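Skip to content | Home | Courses | Handouts | Reading List | Contact

Course Handouts: Household Practice, Unit 6

We use cookies to remember which handouts you have opened. Accept | Manage settings

CLOTHS, BUCKETS AND SURFACES
Notes to go with the August session. Bring these with you, along with a pencil and sleeves that roll up.

Kinga Antal taught the first version of this unit and her notes ran to 10 pages, four of them on vinegar. Mine are shorter. If you want the vinegar pages, ask at the desk and allow time.

1. What we mean by a system

Most households own a system for cleaning cloths without having agreed to one. The system is usually a heap. The heap lives under the sink, and every cloth in it has done every job in the house at least once, including the one you are thinking of. You then wipe the table with it.

Color coding is the usual cure. It was worked out for places with paid cleaners and a supply closet, and it comes down to this: a color belongs to a zone, and things of that color stay in that zone. The particular colors matter very little. People will argue about them anyway, so leave ten minutes for it.

The version we use in class:

Pink: bathroom, and everything that happens there
Light blue: glass and mirrors
Purple: kitchen counters and tables
Bright blue: floors
Any other color: drying and general mopping up, never with product on it

Write your own version in the margin. If your household already has three green buckets, then your household has green zones, and you will need labels. Marlene Vachon's scheme from last term had a zone called "misc." and by the second week everything she owned was in it.

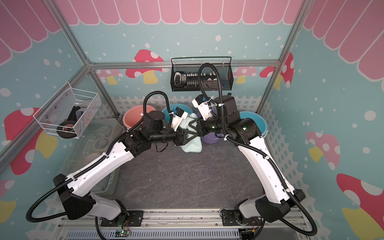 Fig. 1. Pink, light blue, purple and bright blue buckets along the back, mint-green towel in front, lidded clear bin to the left.

2. The towel question

Somebody always asks whether a towel counts as a cloth. For our purposes, a towel becomes a cloth on the day you stop being willing to hand it to a guest. Before that it is a towel and goes back on the rail. There is no going back the other way, whatever your mother-in-law believes about boiling.

A towel lying in a heap tells you very little. You can't see the stains, you can't see the worn part, and you can't tell which side was used. So the first job with any heaped textile is to open it out flat. Find one corner. Find the next corner along the same edge, and run your hand between them. If you come up with two corners that turn out to be diagonal, you'll know, because the thing will hang like a flag in mourning. Put it down and start again.

Once it's flat:

a) Look at both faces. Yes, both.
b) Decide: fold, wash, or demote.
c) Do whichever it was before picking up the next one.

Step c is where the class usually falls apart. People make a pile of decided towels and a pile of undecided towels, the phone rings, and then there is one pile.

Our standard fold for this unit is in half across the long side, in half again, then in thirds. It gives a block that stands up by itself on a shelf. The Barkberg fold, with the tuck, is in the Unit 8 handout for those who enjoy that sort of thing.

3. Buckets and what goes in them

Small buckets are better than large ones for nearly everything except floors. A large bucket invites you to fill it, and then it sits in the tub because it's too heavy to lift, and the tub is where it stays until company comes.

For class we fill the small ones with 500 ml of warm water and the floor bucket with 2000 ml. Mark the level on the outside with a strip of tape. Product goes in after the water unless you would like to spend the morning with foam. We use the Tomico all-purpose liquid, around a teaspoon to a small bucket, and the Uniyal floor soap at whatever the cap says. Please do not combine them to see what happens. Last year's group saw what happened: they got a gray film, and they had to wash everything again.

Empty buckets are stored upside down if they're damp and right side up if they're dry. Nesting them saves space and is fine, provided you enjoy prying them apart with a butter knife.

Lidded clear bins are for spares and for small round things that roll. I prefer clear to opaque. An opaque bin needs a label, the label needs to be true, and by spring it won't be.

4. Surfaces that hide things

Stone patterns were invented by someone who hated crumbs and had given up. A dark surface with pale veins will carry a day's worth of toast without complaint, and you will go on thinking it's clean until you lean an elbow on it. White crumbs pass for veining. Tan flakes pass for the rusty streak, if your pattern has one. Dark specks vanish altogether.

So don't check a patterned surface from directly in front. Crouch a little and look across it toward the window or lamp. The shiny patch where the light lands will hide some of it, so move your head and look again from the side.
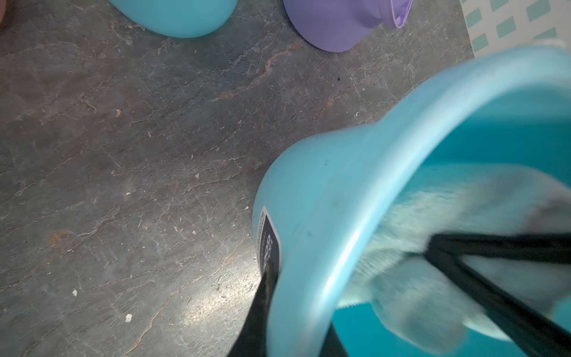 Check before you get anything wet, too. A dry crumb can be swept into your hand in a second. Once it's wet it becomes paste, and you'll be chasing it toward the edge with the cloth and leaving half of it behind in a neat arc. Dry first, then damp, then dry again. Move the buckets before you start and wipe where they stood; a clean counter with a ring of grit under each bucket is the mark of this course, and I'd like to lose it.

5. Practice for next session

Take every cloth you own out of wherever it lives. Open each one flat. Assign it a zone or demote it. Bring the demoted ones in a bag, knotted.

Time yourself if you like. Marlene's record is six minutes, but she owned four cloths at the time.

Anyone who missed the Treltier mop demonstration can catch up with it before class. Come in by the side door and sign the sheet.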